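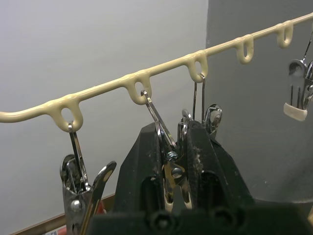

## Storm relief meeting, Flikwood hall, Friday 7 pm

Apologies were taken and the last minutes agreed with no changes.

**1. Situation in Plusisari**

The wind has dropped but most of the lower town still has no mains power. The coast road is open to lorries in one direction only. Our partners there have moved families out of the school and into the sports hall, which has a sound roof. They asked again for tarpaulins, rope and water containers. They do not want any more clothes - the store is full.

**2. Money**

The street collection and the concert together brought in £700. Agreed to send £500 now and keep the rest for transport.

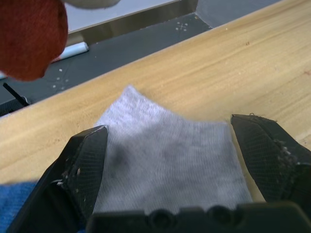 The transfer will go to the partners' relief account, as last time. A receipt is to be asked for before the next meeting.

**3. Goods and transport**

Savus has offered space on a lorry leaving in July, free of charge as far as the border. Onward carriage would be with Szilágyi, who want a full packing list first. We have 500 water containers promised, to be collected from the depot in 2 van loads. Boxes must be labelled on two sides and must not be mixed.

It was asked whether tinned food could go too. Left open until the partners reply.

**4. Other business**

The hall is booked by another group next Friday, so packing moves to the church rooms. Keys to be picked up beforehand.

Meeting closed at 8.20 pm.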